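Courses > Home and Family Support > Unit 4 > Handout: toy tidying in a shared living room

We use cookies to remember your settings. Accept / Manage

UNIT 4 NOTES - toys in a room that does other jobs
Sarla Dhillon, Thursday group

Bring these next time, we didn't get through it all.

Starting point. Most families you visit won't have a playroom. Sofa, eating table, microwave, shopping still in bags, toys in the middle of it. Don't plan for a room they haven't got.

1. Boxes
Open top, low, light enough for a child to drag. Lids get lost or sat on. One box per kind of toy to begin with, 2 kinds at the very most in a box. Big mixed chests = everything tipped out to find one thing.

Picture label on the front, not words, for under-fives. Label should match what goes in. Sounds obvious but go and look at your own cupboards. A box with biscuits on the label and plastic fruit inside is fine for an adult who knows, no help to a three year old. Change the label or change the contents, either will do.

2. Sorting
Mio Nagano's group did play food / animals / everything else. Ryota's group went by colour, looked lovely, fell apart by teatime. Children remember what a thing IS before they remember where its colour lives. Food and animals is an easy first split.

Odd bits: give them a home too. Small bowl or tub, emptied once a week. Otherwise they end up down the sofa.

3. The floor and the cloth
Play on a cloth or a mat. Edge of cloth = edge of game. At the end, pick out the big things first, then gather corners and shake the rest into the box. Check for very small parts if there's a baby in the house, do this evry time.

Floor stickers can mark where a box lives. Cheap, come up easily off most tiles (test one first).

4. Soft stuff
Throws, cushions, blankets. Fold last, not first, or you will be folding twice. Carrier bags off the sofa and out of reach, this is a safety point and will be in the July assessment.
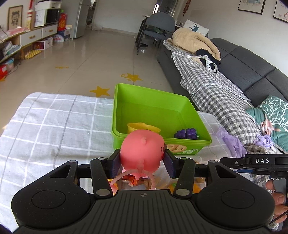
Should animals and play food share a box?
Keep them apart while the child is learning to sort, then let the family decide.

5. For next week
Visit sheet, one side only. Draw the room, mark where toys are used and where they are kept. If the two are far apart say what you'd move. Dirceu Furtado has spare sheets, Toshiko Kikuchi is taking them in if I'm at the Wando site.

Reading: the Kobori chapter on storage, skip the bit on lofts. Writen answer 1,000 words max, I do stop reading.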